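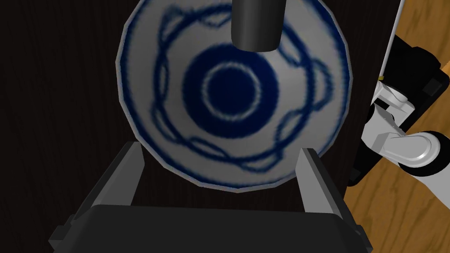

So, erste Folie, kurz durchatmen, und dann gleich rein: Ich will heute über unseren Griffplaner reden, also über das Stück Software zwischen »ich sehe was« und »ich mach die Finger zu«. Wir arbeiten komplett in der Simulation, in Urnora, und der Liebling im Team ist diese weiße Schüssel mit dem blauen Muster. Der Rand ist bei uns gar kein Kreis, das ist ein Vieleck – schaut ruhig mal genau hin! Für das Auge egal, für die Kollisionsprüfung überhaupt nicht. Der Planer sucht sich nämlich die Normalen am Rand, und an jeder Ecke springen die.

(Hier Pause, meistens fragt schon jemand nach dem Mesh. Antwort: ja, feiner geht, kostet aber Rechenzeit, kommt gleich.)

Zur Wahrnehmung: Lerer liefert uns die Pose aus dem Handgelenksbild, alle 100 Millisekunden. Klingt gemütlich, reicht aber, solange die Schüssel steht. Das Muster hilft beim Drehwinkel leider weniger als gehofft, die Schlaufen wiederholen sich ja ständig. Da hat Karla Ventura drei Wochen dran gesessen und am Ende die Rotation einfach aus der Kostenfunktion geworfen. Fand ich erst frech, läuft aber super.

Dann die Zahlen, bitte langsam: mehr als 800 Durchläufe, davon 107 abgebrochen, fast alle im Anflug. Mikuš, unser Regler, hat zu spät gemerkt, dass ein Finger schon am Rand anliegt. Log zeigen, die Zacke bei der Kraft!

Falls noch Zeit ist: Pliltley vorführen, damit spulen wir einen Lauf zurück und ändern einzelne Parameter mittendrin. Terminal vorher groß stellen, Schrift war letztes Mal viel zu klein. Danach Fragen.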